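Cleaning Tips I Stopped Believing (And a Few I Kept)

I have been collecting household cleaning tips for years, mostly so I can argue with them. Readers in Wakville send me clippings, screenshots and the backs of packaging. The folder stands at 1,736 tips now, and I'd guess a third are the same vinegar tip in a different hat. This page covers hard surfaces: counters, tables, glass, floors. Laundry gets its own page and so do drains.

Vinegar on everything

Vinegar is a weak acid. It takes off mineral scale, so it's good on a kettle, a shower head or the crusty ring at the base of a faucet. It does very little to grease. Anyone who has wiped a stove with it knows the feeling of moving the grease from one side to the other and smelling like a salad while doing it.

Keep it away from marble, travertine and any other limestone. It etches them, and the dull spot it leaves is damage to the stone, which no amount of wiping will bring back. Keep it away from bleach too. That combination gives off chlorine gas, and I still see the two listed together in "power cleaner" recipes.

Vinegar and baking soda together

It fizzes. People like the fizz. When the fizz is over you have salty water with a bit of whichever one you poured too much of. Baking soda alone, made into a paste with a little water, is a decent mild scrub for a sink or the inside of a mug. Use it that way and save the vinegar for the kettle.

Newspaper for windows

My mother swore by it and I did it her way for a long time. Then I tried one half of the patio door with newspaper and the other half with a flat microfiber cloth. The microfiber half took less rubbing and I didn't have gray hands or ink smears on the white trim. Maybe newspaper used to be better. The stuff that comes to my door now goes to mush.

The 60-second rule

You will have seen this one: spray, wait 60 seconds, wipe, and the surface is disinfected. Where the number came from I have no idea. Contact time depends on the product and it's printed on the label, usually in type small enough to need glasses. Some want several minutes, and the surface has to stay wet the whole time. Most need the dirt washed off first. If you are only cleaning up toast crumbs, you don't need a disinfectant at all, whatever the ad says.

Magic cloths

I bought the Velero cloth when it was on offer at the Bustotow market. The seller said it needed no soap, ever. It's a good cloth. It is also a microfiber cloth, and the plain ones from the hardware store in a bag did the same job on my counters. On a greasy cabinet door neither one did much until I gave in and added dish soap.

Whatever you buy, skip the fabric softener when you wash them. It coats the fibers and they stop picking things up.

Baek paste

Three readers wrote to tell me it will take rings out of wood. I tried it on an old side table with a white ring and the ring got fainter, along with the finish around it. It's an abrasive, so I can't say I was shocked. For a pale ring I'd try a dry cloth and a warm iron, no steam, a few seconds at a time, and check after each go. Dark rings have gone down into the wood and generally mean sanding.

Shiny tables and the streak problem

Glossy tops cause more complaints in my mail than anything else, and the usual advice is to buy a polish. I'd hold off. On a sealed or laminate top, most streaks I come across are old polish or too much soap. Wash with warm water and one drop of dish soap, go over it with plain water, then dry with a clean cloth. Drying is the part people skip.

Work in long strokes the full length of the table. Circles show up under ceiling lights. If the table is made in sections, wring the cloth out hard before you go near the joins, and never spray straight at them. Then get your eye down near the level of the top and look along it toward a light. Streaks you'd miss from standing height are plain from there.
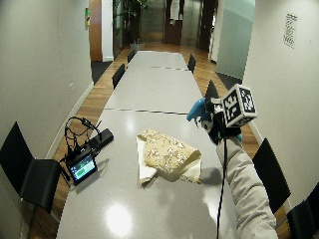
Lemon on cutting boards

Half a lemon and some coarse salt will freshen a wooden board and it does help with onion smell. It does not sanitize anything, though I've read that it "kills all germs" more often than I can stand. Hot soapy water after raw meat, rinse, stand it on edge to dry. Oil it with food-grade mineral oil when it looks pale. Olive oil goes rancid in the wood.

Steam mops

Fine on sealed tile. I would not run one over laminate or hardwood no matter what the box promises, and plenty of flooring warranties rule it out, so read yours before you plug the thing in.

Tips still waiting to be tried: banana peel on leaves, ketchup on copper, and the one with the tennis ball and the scuff marks.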